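Hullholm Brick Sorting Set

README, second release (July)

Hello, and thanks for picking this up! Hullholm is a set of pictures and notes on one small, very satisfying chore: getting toy building bricks off a table and into a compartment tray, color by color. It holds 1,186 pictures. If you have ever lived with a big tub of mixed bricks, you already know why this deserves a dataset of its own.

What's in the folder

pictures/ — all the pictures, in one flat folder
notes.csv — one line per picture: brick colors, tray type, which table
splits.txt — 1,000 pictures for training, the rest held back for testing
colors.txt — our color names, with the arguments we had over them

The bricks and the trays

The bricks came out of Mhairi Rutherford's old collection, and they are well loved. Expect scuffs and the odd tooth mark. Most layouts use only a few bricks at a time, often with a color repeated, so there's a real grouping choice to make even on a nearly bare table.

The trays are the kind sold for beads and screws. We fell for the clear ones right away, partly for the way they catch the light, and they show up in 600 of the pictures. Long compartments are great for this job (you can line bricks up in a row and see how many of each you have without digging!).

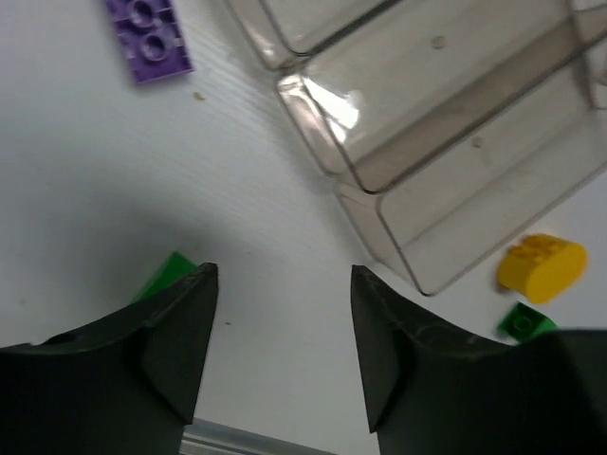

Clear tray on the pale table, with purple, green and yellow bricks.

Clear plastic is also the tricky part. The table shows right through the floor of a compartment, and glare can break up an edge that would be obvious on a solid tray. We kept those pictures in. Please don't filter them out before you've tried them — they're some of our favorites.

Color names

Purple gave us more trouble than everything else put together. Archie Matheson wanted to split it into violet and plum, and Shona Tennant talked him out of it. One name per brick, no shades. Yellow and green went through without a fight.

Known problems

Small bricks can look soft at the edges.
Trays often run out of view, so don't use the notes to work out a full compartment count.
In version 1 the tray column used "box" and "tray" for the same thing. Version 2 says "tray" throughout.

Questions and fixes

Send corrections to Blair Dow, who looks after notes.csv. New layouts are very welcome, especially with odd trays. Please include the color line in the same format as ours.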